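Sawsan Awad
A thread about a couch, a refund, and why I now screenshot everything. Grab a snack, it's long.

1/ So in January I ordered a couch from Hovasach. Nice people in the chat, good price, "delivered in up to 3 weeks." I paid the whole thing up front like a trusting fool, plus a $200 deposit for the matching chair.

2/ Week three comes and goes. I email. I get one of those "we value your patience" replies (I had not offered any patience!).
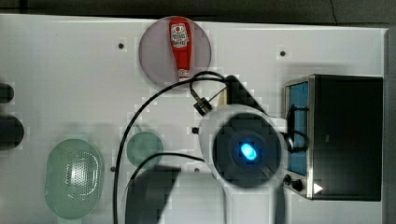
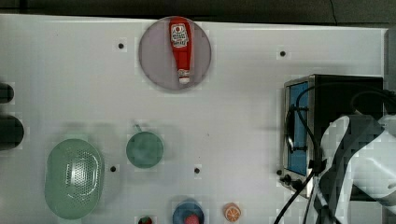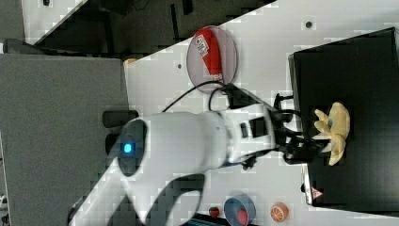

Same white tabletop in all three.

3/ THE DELIVERY COMPANY
Hovasach says call Muvora, they have the couch. Muvora says they never got the couch, call Hovasach. I did this loop for two days. I know both sets of hold music by heart now and the Muvora one is better, it has a flute.

4/ Then on Thursday a guy at Muvora finally reads me the tracking notes out loud. "Refused by customer." Refused! By me! I was home all day in sweatpants waiting to NOT refuse a couch.

5/ I asked what address they had. They had my street right and the town down as Musden. I do not live in Musden. I have never lived in Musden. My order confirmation has the correct town on it, and yes I sent them a copy.

6/ THE REFUND
Asked Hovasach for my money back. They said sure, minus a "return handling fee," for a couch I never touched. I said no thank you, please show me where I agreed to that. They sent me a link to the terms. It wasn't in the terms. I read the whole page, twice, with coffee.

7/ What got things moving was calling my card company and opening a dispute. They wanted the order confirmation, the delivery promise from the chat, and my emails in date order. The chat window had already disappeared on Hovasach's site but I had a screenshot, bless past me.

8/ Day 31 after I first complained: the couch money is back on my card, all of it. I did a little dance in the spot where the couch is supposed to be. Plenty of room for dancing in there!

9/ The chair deposit is still missing. Hovasach says it's a separate order and needs a separate claim, so guess what I'm doing this evening.

10/ A few people asked what I wrote. Pretty much: what I bought, what I paid, when it was promised, what I want back, and the day I want it back by. I kept it short and left out the part about the flute.

11/ Also asked a lot: no, I haven't bought another couch. My neighbor swears by Kuzmenko and they have a store you can walk into and sit on things, so I'm going this weekend with a tape measure.

12/ If you've gotten a deposit back from Hovasach, tell me who you talked to. Replies are open, DMs too.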